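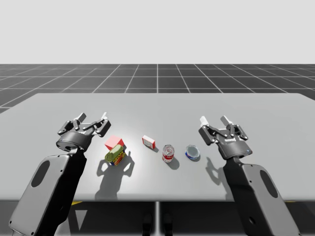
Print | E-mail

3.2 Distance judgements on a tiled ground

Earlier work on judged distance has mostly used open fields or long corridors, where the texture of the ground is uneven and hard to describe in numbers. A regular tiling removes this difficulty. If the tiles are square and of one size, the distance to any point can be stated in tile lengths, and errors made by different viewers can be compared directly.

Responses were collected at two sites, Werov and Dastitz, using the same written instructions. A total of 1,858 judgements were kept for analysis. Each viewer was asked to name the halfway point between a near marker and a far marker, and to do so again after a short break. Viewers were not told the size of the tiles.

The halfway point was placed too near in most trials. This agrees with the pilot study by Prantl, in which the error grew with the distance to the far marker. Cai's correction was applied before the two sites were compared, as the viewing heights were not the same.

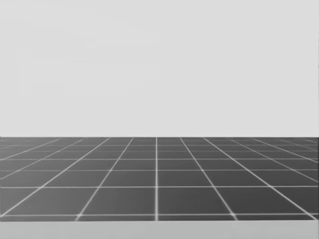 The error did not grow evenly. It was small for near markers and rose quickly once the tiles close to the far marker became too narrow to tell apart. Beyond that point viewers seem to have relied on height below the horizon alone. The Dastitz group showed the same pattern with a slightly later rise.

A plain ground of the kind in Figure 2, with thin white lines on dark grey and a level horizon, offers no objects of known size. The effect of familiar objects is therefore treated separately in Section 3.4. Viewing time was limited to 600 ms in one block and to 1,000 ms in another; the longer time reduced the spread of the answers but left the mean error almost unchanged. Answers given before the display had ended were discarded, as were those from viewers who did not complete both blocks.

Print this section
E-mail this section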